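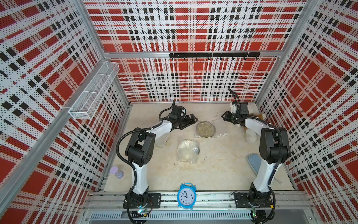 Can I store a canvas tent over winter if it still smells a bit musty?
Air it for a few days first, then store it once the smell has gone and the seams feel dry to your fingers.

Posted to the list by Seul-gi Kwon, December 12, 2018

Hi all,

Replying to Régis on the Nakitent, with his message quoted underneath. I've owned the older four-person model since 2011 and have been through most of this.

The seams are the slow part. The panels can feel bone dry in an afternoon while the folded hem at the bottom is still holding water. Turn the hem up and pinch it along its whole length, especially at the corners. If it feels cool, leave it hanging.

For grey spots, brush them off dry with a soft brush, outside, then sponge with plain lukewarm water. Skip the bleach. It takes the colour out and weakens the thread, and you will be resewing the door by May. I used Fluven on mine once the canvas was dry and it beads well enough, though it took two coats on the roof and the smell hung around the garage for a week.

Don't put it back in the original bag. A cotton duffel or an old doona cover lets it breathe. Keep it off the concrete. Mine sits on a shelf over the laundry.

On the poles, Jin-sol Na had a spare set of the 204 cm uprights at the last swap meet and may still have them. They fit the older model but I don't know about yours. Measure before you drive out there.

Seul-gi

On Tuesday, Régis Besnard wrote:
> Hello everyone. I bought a secondhand Nakitent in the spring and
> packed it away damp after our last trip. It was in the bag for 14
> days before I remembered it. There is a musty smell and a patch of
> grey spots near the door, no bigger than my hand. One upright is
> also bent. Is it worth saving, and what do people use for
> reproofing? I would like to have it put away properly before we
> go to my sister's for the holidays.
> Thanks, Régis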